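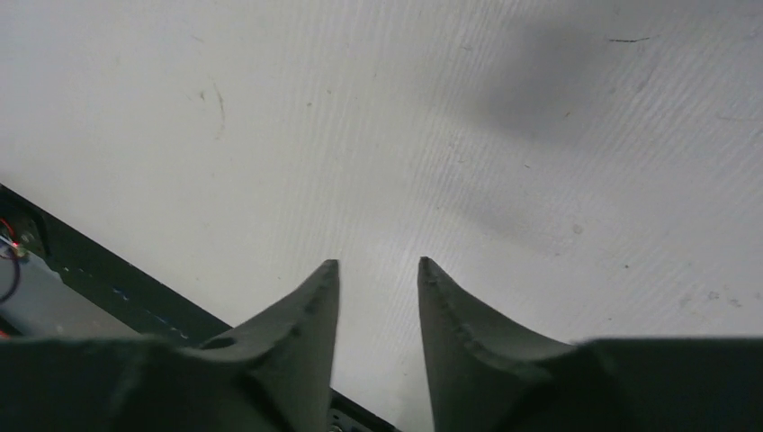
Las dos pinzas, sobre el blanco, sin nada que agarrar. Martes por la mañana.

Martes, ya de noche

Ayer fregué los platos a mano, como una campesina del siglo XIX, y mientras rascaba la cazuela del arroz pensé en mi sueldo, que se paga para que algún día eso lo haga otro. Otro de metal, con dos dedos.

Llevamos desde principios de noviembre con los cables. La tarea, tal como la redactó Merike Liepiņa en la hoja de Flestus, dice «ordenar cables». Dos palabras. Mi madre lo hace en el cajón de la cocina mientras habla por teléfono y remueve una bechamel. A nosotros nos han dado tres meses y una carpeta compartida.

Merike defiende que los cables son el examen bueno. Una taza se deja coger: tiene un asa, un peso, una opinión sobre dónde está el suelo. Un cable no opina nada. Tiras de una punta y se mueve algo en la otra esquina, que puede ser el mismo cable o su primo. Le dije que eso también describe las reuniones con Dalberg y me contestó que apuntara los intentos y me callara. Los apunto. Hoy, 30. En la columna de «logrado» he puesto un 5 generoso, contando uno en el que yo soplé.

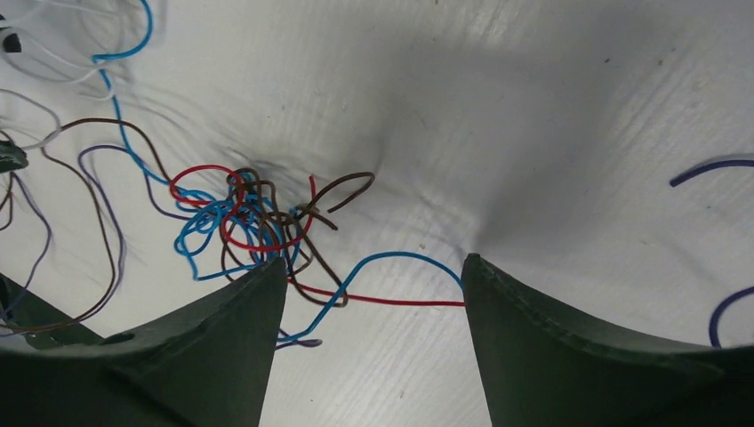
El rojo y el azul son los que peor llevo. Van los dos a parar a la punta del dedo derecho, y ahí es donde a mí se me acaba la fe, porque una persona notaría con la yema que tiene dos cosas cogidas y también un pellizco de tela. El brazo aprieta y se queda tan contento. La tela hace una arruga preciosa, eso sí. Si el encargo fuera plisar sábanas, ya estaríamos facturando.

Por la tarde llamó el de Maurya, que quiere saber cuándo podrá enseñar esto en su taller. Pregunta literal: «¿Pero recoge o no recoge?». Le dije que recoge según lo que uno entienda por recoger. Silencio largo. Tiene 1000 piezas por cajón y a un aprendiz, Stater de apodo, que las separa con los auriculares puestos. No veo a Stater en peligro.

Otra cosa que no pondré en el informe: a ratos me cae bien el trasto. Esa manera de acercarse muy despacio a un nudo, como quien va a pedir un favor.

Mañana, lo morado. Comprar estropajos.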